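So my project was on how much water people on our dorm floor drink in a day, and wow, I did not expect to get this into it! Dong-geon Kong and I asked 4 friends to write down every drink for 2 weeks.
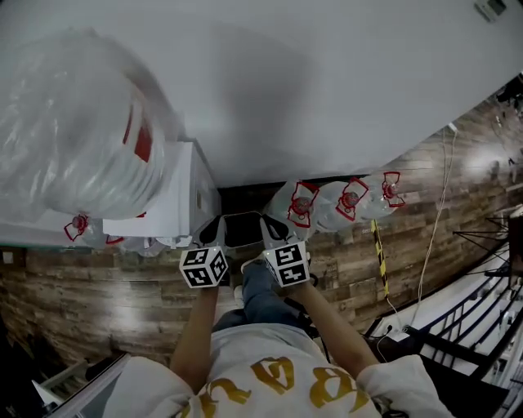 The goal we gave everyone was 2,000 ml a day. Most of them missed it by lunch (coffee doesn't help – we argued over that one a lot). Keeping a row of water bottles together like these made the logging way easier, and I still do it. My own worst day was 200 ml, during midterms in Talo Hall.

3 comments · 2 shares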